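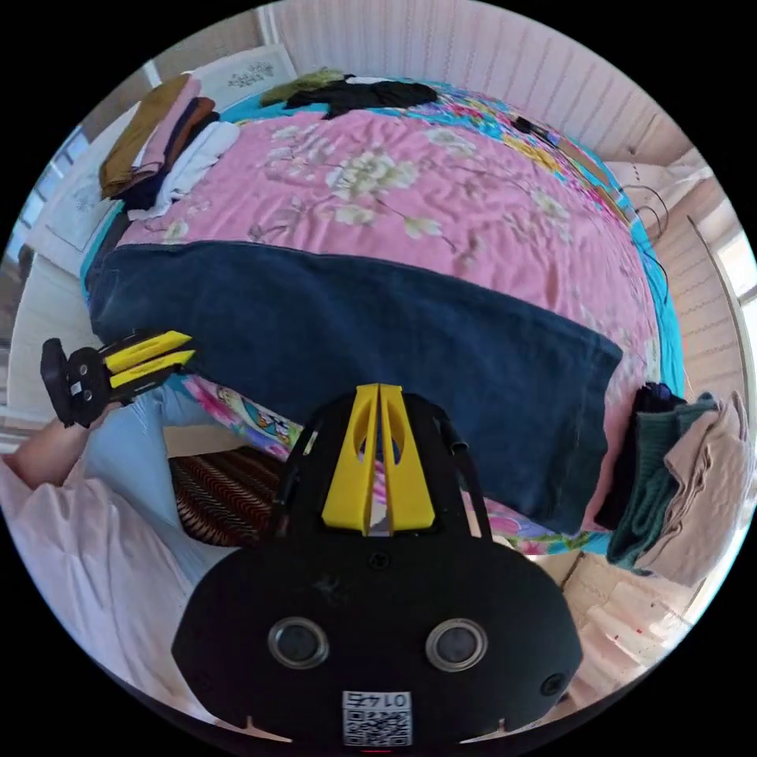

Mending at home: notes for the Stumton library talk
2023-03-25
Speaker: Rajkumari Bajpai

Opening (keep short)

Thank Hemant Dixit for setting up the room. Say who I am: I ran the alterations counter at Jallard for 8 years and now teach evening classes at Kusuma. Ask who owns a sewing machine, then who has used it since February. Most of today can be done by hand.

Why clothes get thrown out

At the counter I kept a notebook of what people brought in. Over one winter it came to 473 items. More than 300 of those were hems, buttons or split seams. These are small jobs. A person with a needle and matching thread can do any of them in an evening.

The rest were zippers, worn knees and linings. Those take longer and I will get to them if there is time. (If not, point to the handout.)

Part one: looking before you sew

Lay the garment flat, on a bed or a table, and smooth it out. People skip this and start sewing on their lap. Then the leg twists and one hem ends up longer.

Check the stress points in order: crotch seam, pocket corners, belt loops, hem. Hold the cloth up to a window. If light comes through, the fabric is thinning and a seam repair alone won't hold – it needs a patch behind it.

Pass around the gray school pants. Let people find the thin spot for themselves.

Part two: hems

Three things to cover.

Old hem lines. When you let a hem down, the old crease shows as a paler line. Steam and a damp cloth help. White vinegar helps a little more, but test it inside first. On dark cotton the line may never go.

Measuring. Wear the shoes you will wear with the pants. Pin the back first, then the front. Have someone else do the pinning if you can, because bending over changes the length.

The stitch. Demonstrate blind hem by hand on the big sample cloth, with the red thread so the back row can see. Pick up one or two threads of the outer fabric, no more. Keep it loose. A tight hem stitch puckers and it also snaps.

Pause for questions. Somebody will ask about iron-on tape. Answer: fine for curtains, fine for one evening out, poor on anything washed every week.

Part three: split seams

Turn inside out. Start an inch before the split and finish an inch after it. Backstitch, small. Seat seams get two rows.

Thread: polyester for most things. I use Lerkell because the shop near me stocks it, but any decent brand will do. Old cotton thread from a relative's tin should be pulled hard between the hands first. If it breaks, use it for basting.

Skip if running late: buttons with a thread shank. It's on page 2 of the handout.

Practice time

Everyone gets a square of cloth, a needle and dark thread. Walk around. Left-handed people work from the other end – say this out loud, I forgot last time.

End with the sign-up sheet for the evening class, and collect the needles before people put their coats on.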